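Switching our reading platform in the middle of the year

Our district dropped its old reading software over winter break and moved everybody in grades three through six to Fodell. I teach fourth grade at Flernden Elementary, and a few people have asked me how the change went, so I'm writing it down while I still remember.

The rollout came in February. We had one training, on a Wednesday after dismissal, led by Meifang Xiao from the district technology office. She covered logins, class lists and the assignment screen, then took questions until the building closed. The class lists were wrong for two of my groups and took most of a week to fix.

Fodell gives each student a short passage, asks them to mark the lines that support an answer, and then has them write a few sentences. The library has 3,453 passages. I have used nearly 40 of them. The science ones are good. The history ones are uneven, and several read like they were meant for older kids.

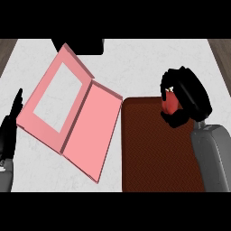 What I like most is the teacher view. I can see which lines a student marked before writing, and that tells me more than the score does. One of my readers kept marking the first sentence of every paragraph. I would have missed that with the old program, where all I got was a percentage.

What I don't like is the grading. The automatic feedback on written answers rewards length. My students figured this out in a couple of days and started padding. I turned it off and now I read the answers myself, 200 or so words at a time, during lunch.

Xiuying Lei teaches next door and kept her paper reading journals going alongside the software. Her class does Fodell twice a week and journals on the other days. I started doing the same this month. The kids complain less about screens, and I have something to hand to parents at conferences.

The license runs through the end of next school year. I've asked for an export button on the student reports, and Meifang passed the request along. For now I'm copying the numbers into a spreadsheet on Friday afternoons.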